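Jan 18, 2025
Ánh Huỳnh, Wallovance shoe bench
Print | E-mail
Reading time: 4 min

OK, writing this up while I'm still annoyed, which is when I write the best notes.

Short version: the right gripper kept its hold on a shoe after it had been told to open, the arm started its retreat anyway, and it took the shoe with it and pulled the rack a hand's width toward the base. Ataberk hit the stop. No one was inside the tape, nothing is bent that I can find, and the rack stayed up (barely, I thought it was going over!). I'm still logging it as a safety stop and I'd like the rest of you to treat it as one.

I was on the laptop, Ataberk had the stop button, and Friederike was on the phone with the Haslam people about something else entirely. We were doing plain pick and place, floor to rack, same as all week. The release is supposed to go like this: lower until the wrist feels the rod, open, wait, check that the fingers report open, back away. On the bad cycle the log shows the open command going out, and then the retreat starting 684 milliseconds later. The finger position hadn't changed at all in between. So the check either didn't run or it ran and said yes when it should have said no.

My first guess was the laces. A flat lace can get in between the pad and the finger, and Huệ had that happen over at Dorside in October, with a boot. I went over both pads with a flashlight and found no threads and no scuffing, so I don't love that theory anymore, but I'm not throwing it out either. Knit uppers squash a lot and then push back, and the force reading on this shoe wanders all over the place compared with the slippers.

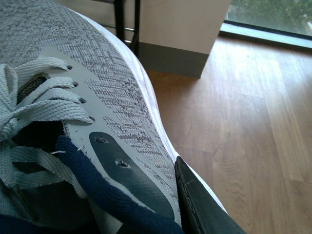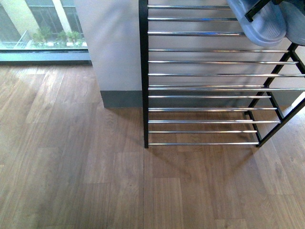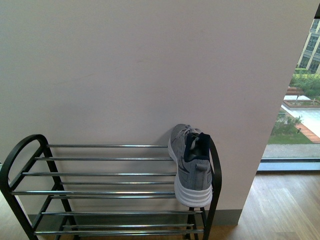 Posted by Ánh Huỳnh
with corrections from Ataberk Kozan

Back to it. Ataberk read the first half over my shoulder and says the rack moved less than a hand's width. His hands are bigger than mine. We put tape on the floor at the rack feet now, so next time there's a real measurement and no arguing.

Now the part I find interesting. I pulled the controller settings and compared them with the copy Kiều saved before the update. The release timeout used to be 3000 milliseconds, and when it ran out the arm was supposed to hold still and complain. In the new settings the timeout is still 3000, same number, so when I skimmed the file I thought fine, great, moving on. But there's a second line under it, a "soft release" option, and it came switched on. With soft release on, the arm is allowed to go as soon as the motor current drops, whether or not the fingers have moved. And the current does drop when you squeeze something springy and it settles! That would give us exactly what we got.

I can't prove it yet. I tried to make it happen again with the slippers and got 15 clean releases in a row, every one of them boring. Then I tried the sneaker with the speed turned way down and got it to start the retreat early once, with the fingers still shut, and I stopped it myself before it pulled on anything. One repeat is one repeat. But the current trace has the same dip in it both times, and I don't see that dip anywhere in the slipper runs.

What I changed before I left:

Soft release is off. Please don't turn it back on to save cycle time, I know it's slower, I know.

Retreat speed is down to the slow setting for anything with laces.

The tape line moved out one more plank on the window side. Ataberk wasn't in reach of the arm, but he was in reach of a falling rack, and we never thought about that when we laid the line down. That one bugs me more than the gripper does.

The stop itself worked fine. The arm froze with the shoe still in the fingers, and we had to open it by hand from the menu, which took a while to find because it's been moved too (second page, under Service). I wrote the path on a sticky note on the laptop lid.

Still open: Friederike wants to bolt the rack down. I'd prefer it loose, a rack that can slide tells you something's wrong before a part breaks, but I can see her side, and if it tips onto somebody I'm going to feel pretty stupid about that opinion. Kiều, can you look at whether the position check gets skipped completely with soft release on, or just ignored? And has the Driltasmont arm had the same update? If it has, please switch the option off there before anyone runs it.

Logs and both settings files are in the shared folder, under today's run. The current plots are in there too, the axis labels are wrong on the second one, I'll fix them tomorrow.

Print | E-mail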